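Pidik Picnic Tablecloth, Dark Green
Sold by Studitville Outdoor & Table

A tablecloth has one job, and most of them resent it. The Pidik is a plain woven square for folding tables, porch tables and whatever your brother-in-law built in July. It hides scratches, old glue and the ghost of last year's barbecue. It will not improve the potato salad.

Bright plastic bowls on dark green cloth. 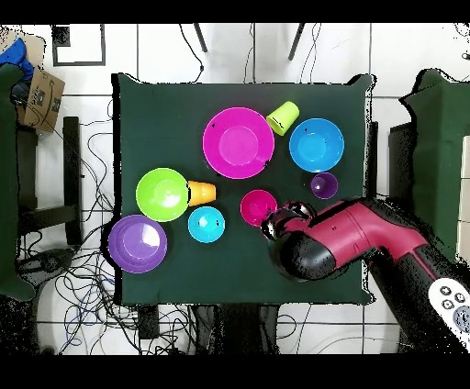
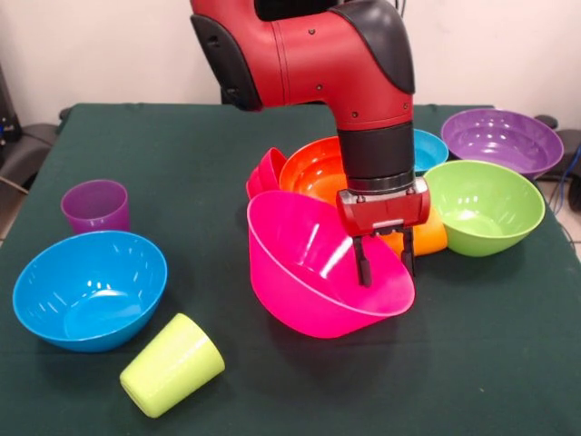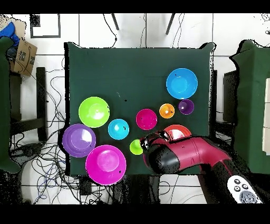
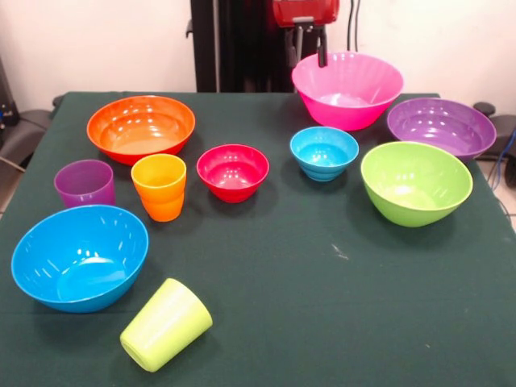

Can I put it in the dryer?
Low heat is fine, for up to 40 minutes. Take it out while it's still a little damp and hang it over a door. High heat shrinks the hem first, and after that your square becomes more of an opinion.

Details
Color: dark green
Wash: cold, with things you don't love
Hem: double stitched
Pack: 2 cloths, because one is always in the wash
Stock at the Randarow warehouse: 2,665 packs

Customer notes

"Survived chili. The chili was not mild." Deepak Vishwakarma

"Arrived with fold lines that lasted two picnics. Ironed it in the end, under protest." Ximeng Li

Returns are accepted unwashed and unpicnicked. Send them to the Suwannarat Street counter with the packing slip, or a convincing story.

Page updated 3/7/25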